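October 11, 2019

I keep getting asked what I think of Clukudix, the recovery app my clinic started pushing in August. Sixteen dollars a month, and the sign-up page says 4000 members "stayed on track." On track with what? For how long? I wrote to ask and got a coupon.

I've been sober long enough to be suspicious of anything with a streak counter. Perla Villaseñor, who runs my Garside group, likes it for the night-time check-ins, and fair enough – two in the morning is a bad hour. But she also picks up her phone when I call. The app sent me a breathing exercise.

If they publish real numbers, including the people who quit using it, I'll read them. Until then I'm keeping my money.
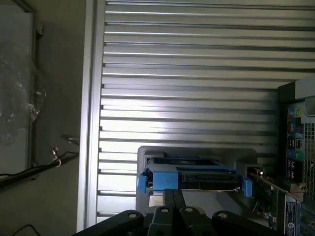

Metal slats, with a black cable off to the left.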